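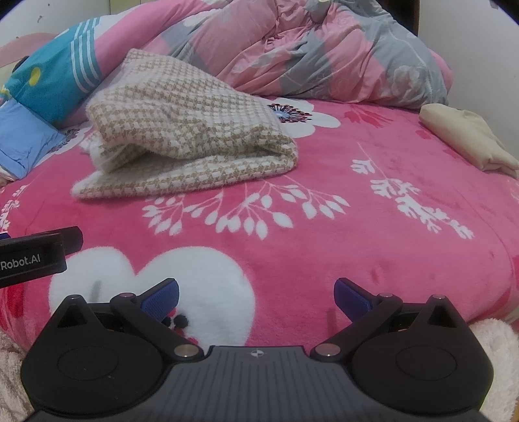
My grandmother kept a letter tin, and for most of my life I assumed everybody's grandmother did. Hers was a cookie tin with a dented lid, and inside were all the letters her sister had mailed her from the time they were both newly married until they were both too shaky to hold a pen. I've had it in my closet for years, and in December I finally sat down to read them properly, in order, with a pot of tea and the heating pad. I had forgotten how much of a letter is just whatever happened to be in front of the person writing it. My great-aunt would stop in the middle of some big family news to tell you what was sitting next to her elbow, and I love her for it. If I wrote to her today I suppose she'd get two blue gripping pads, one a bit more purple than the other, and white lettering that says "Robot.AI," and then three pages about my knees.

Anyway, there are 244 letters. I know because I numbered them in pencil, very lightly, on the backs of the envelopes, after I dropped a stack on the stairs and lost my place for an entire evening. Thirteen of them are in an envelope marked "not for the children," which of course I opened first, and they're mostly about a quarrel over a sewing machine. (The Kristiansen side of the family will know the one. It was still coming up at weddings when I was in my thirties!)

What surprised me was how ordinary they are, and how I couldn't stop reading. She tells you what she paid for shoes. She tells you the neighbor's porch is going to fall down, and then eleven letters later it's still going to fall down. She was very homesick, I think, though she only says it once, and it's tucked in after a recipe for plum dumplings as if she hoped it might slip by.

My friend Solomiia Horobets has been helping me with the passages in Ukrainian, which I can sound out but not really follow. She comes over around four o'clock and reads them aloud, and then we both sit there a minute before she translates. She says my great-aunt's spelling is terrible and her jokes are very good.
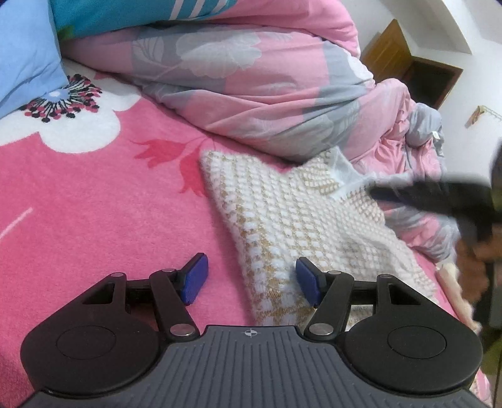
The pink fleece blanket, on the bed.

So I've started writing letters again myself. I bought a box of plain cream paper and I do one in the evening, before I'm too sleepy to be legible. My cousin wrote back in two weeks, four pages, both sides, including a long part about her gutters. My nephew sent a text that said "got ur letter!! so cool," and I'm counting it. If you'd like one, send me your address and tell me what's outside your window, and please be patient with my handwriting.

Contact | Copyright, all rights reserved | Back to top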